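6 min read

Mārtiņš Sproģis wants to talk about his worktop before he has even put the kettle on. He runs his palm along it, end to end, and then makes me do the same.

"Feel that? That's what everyone does when they come in. They can't help it!"

I can't help it either. The kitchen at Plimari, the small cookery school he opened above a bicycle shop, is narrow and rather dark, and then there's this long pale stripe of wood running through it. It came out of a bakery called Asamoah that was closing down two streets away. Mārtiņš paid £100 for it and carried it up the stairs with his brother-in-law, who has apparently not forgiven him.

"It was filthy," he says, delighted. "Flour in every crack, and something black at one end, I think treacle. We sanded it for days. I had a mask on and I still tasted treacle. And then the stripes came up, the light bits and the honey bits, and I rang my wife at work and said you have to come and look at this. She said, Mārtiņš, it's a worktop."

He oils it himself, always late in the evening when the last class has gone home, with plain mineral oil and an old T-shirt. He used to do it every month and now does it when it starts to look thirsty. I ask how he can tell. "It goes a bit grey round the sink. And water stops sitting up in beads. You know when your hands need cream? Like that."

The wall came afterwards, and it was more of an argument. His wife wanted white tiles. Mārtiņš had seen some dark ones, purple going on brown, on the remainders shelf at Gramex, and he bought every box they had before anybody could talk him out of it. The white grout was the compromise.

"Everyone said it'll be like cooking in a cave. But put food in front of it! Put a tin in front of it, even. A green label, a red label, they jump out at you. On white tiles a tin of tomatoes looks like something you haven't put away."

He grouted the whole lot himself, sitting on the worktop with his legs folded, and says he'd do the job again tomorrow apart from the bit behind the taps.

He has strong feelings about tins generally. They live out on the worktop at the back, where people can reach them, and he hates the idea of a cupboard you have to kneel down to look into. "If you can't see it, you buy it again. I had a lady in my January class with eleven tins of chickpeas at home. Eleven! She'd counted them for me, she was so proud." Bottles and tubs are allowed to stay out too, as long as they're going to be used that day, and he doesn't much mind which way up they are.

What about mess, then? He laughs and waves both hands at me.

"I like a bit of mess. I don't like dirt, that's different, but a kitchen with things lying about is a kitchen where somebody is making dinner. I get people who are scared to put anything down. They hold the pepper in one hand and the knife in the other and they look at me. Put it down! It's wood, it'll forgive you."
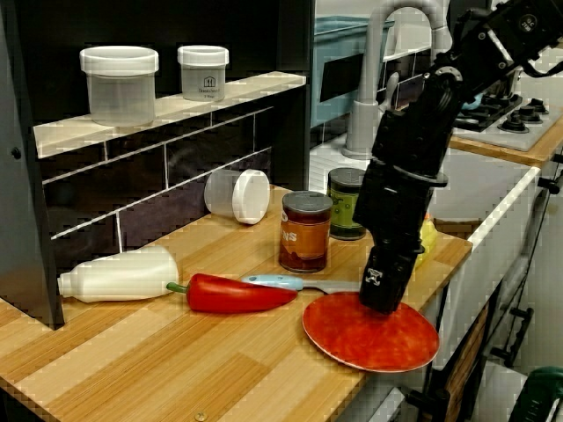

Colour, and the red plates

The red plates are what most people ask about on their way out. They're flat, more orange than red in some lights, mottled all over with a thin paler rim, and they come from a pottery called Stitora that he found through one of his own pupils. He ordered two to try. Then he went back for a stack.

"The first time I put a plain omelette on one I nearly cried. Yellow on that red, with a bit of green on top! You don't need to do anything clever. And I'm not a clever cook, I'm a cook who likes looking at things."

He is firm on one point, which is that the plate should be out before you start. Beginners leave it until the end and then stand there with a hot pan, opening cupboards with an elbow. So at Plimari the plate goes on the worktop along with the knife and whatever is going to be chopped, and you cook towards it.

Chillies have a lesson to themselves. He loves the glossy long ones with a bit of green stalk left on, and he teaches people to slice from the pointed end and taste as they go, a tiny piece each time, until they know how brave they're feeling. The tip is usually the mildest part. "Then you get up near the stalk and somebody goes very quiet," he says. "I keep yoghurt in the fridge for the quiet ones."

The knives surprised me. I'd expected a roll of expensive steel, and what he hands round are ordinary kitchen knives, some with coloured plastic handles, kept properly sharp. He says a pale blue handle is easy to spot on wood, and that he has lost fewer of those than anything else in the building. He sharpens them on a stone by the window while people are taking their coats off. It's a good noise to arrive to.

"People come wanting to buy a knife for £800. I say wait, first learn to sharpen the one you've got. Most of them don't need another one after that. I'd be a terrible shopkeeper."

How many can he fit in? Officially it's five to a class, and he has squeezed in more when a couple of them were thin. They stand in a row along the wood, and everything gets passed down the line, so by the second hour complete strangers are telling each other off about the salt. He thinks that's the best part of the job. The oldest pupil he has taught was almost 100 in her own telling, though she wouldn't show him any proof, and she peeled faster than he did.

I ask if there's anything he would change about the room. He takes this very seriously and goes off to stand in the doorway for a while.

"One more socket," he says finally. "And I'd like the window to open the other way, because now it opens onto the drainpipe. But the wood I wouldn't touch. When I leave this place I'm taking it with me, down the same stairs."

Has he told his brother-in-law?

"Not yet," says Mārtiņš, and goes to fill the kettle.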